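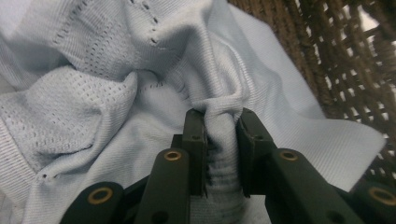 Slide 4: the hand-held gripper on the blue knit blanket, basket behind

Let this one sit a moment, folks in back like to lean in. Then say that Kimutai and I built the Grultell on my kitchen table in December, and that the arms got redrawn more times than I care to admit (pause, he'll laugh). Point out the brass grommets at the arm ends, I'm so fond of those! Mention the fold creasing between the jaws. Then pass the spare jaw around, and on to the 79 test grabs.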